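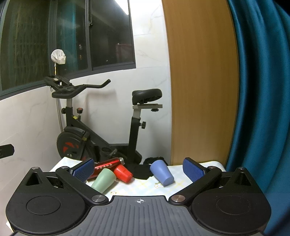 We use cookies to remember your settings and to see which pages people read. By staying on this site you agree to this. OK / Read more

About Runport

Runport tests chore machines. Companies that build robots for kitchens, laundry rooms and small workshops send us what they have, and we find out how much of the work it can do when the people who built it are out of the room. Then we write it up. The short answer, as of 22 March 2019, is less than you were told.

We started after sitting through one too many trade show demos. The towel was always the same towel. It was always laid out flat, square to the edge of the table, under good light, and it was folded in a time that would have been fine if you only owned one. When we asked to swap in a towel from the hotel bathroom, the booth staff got busy. We have been carrying our own towels ever since.

There are eight of us now, in two rooms above a print shop in Prinlow. Most of us came from repair work or warehouse work, and two came from robotics labs and still argue with the rest about what counts as a fair test.

What we test

Dull things, mostly. Standing a cup up after it has been knocked over. Picking up a bottle that is lying down and wants to roll. Getting a dark cloth off a table without taking the tablecloth along with it. Clearing a small table in a room where there is other stuff close by, like an exercise bike or a curtain, because that is how people live and they are not going to move the bike for a robot.

A cup on its side sounds like nothing. For a two-finger hand it is a decent problem. Does it go in by the rim, or close around the outside? If the cup tapers, does it slip out toward the narrow end? And once the cup is up in the air, does the machine know which way is up, or does it set it back down sideways and report success? We have seen that last one more often than we'd like, and we have seen it counted as a pass in a sales deck.

Shop-floor jobs get the same treatment. Sorting returned parts from a mixed bin, hanging up a hose, wiping down a bench that has tools on it. Our Jellstead bench, named for the hardware store where we bought it, has ruined more good demos than any written test we ever came up with.

How we score

A task is done when a person walking in afterward would not have to fix it. There is no partial credit for a good approach. We run each task in 5 layouts and we don't show the layouts to the maker ahead of time. If someone on our staff has to reach in, the run is over. Time counts too – a machine that needs the whole afternoon for one table has not saved anybody an afternoon.

We also do not score videos. Send us the machine.

Where we might be wrong

Some of this is getting better. Grasping in particular has come along, and soft or textured finger pads have helped more than many of the clever things we were promised. The Sembiring household trial, which we are helping to run from April, will put machines in real kitchens for 8 weeks, and a few of us expect to be surprised. The rest have been asked to keep quiet until the results are in.

We would be glad to own a machine that clears the table. We just want to see it do our table, at night, with the stuff that was already on it.

Who pays for it

Makers pay a flat fee per test, the same whether they pass or fail, and they pay it before we start. They can correct our facts. They can't change the score or hold back the report. Several have asked.

Working with us

If you build something that does chores, write to the Prinlow office and tell us what it does and what it can't do. The second list is the one we read first. If you only have the first list, we can help with the other one.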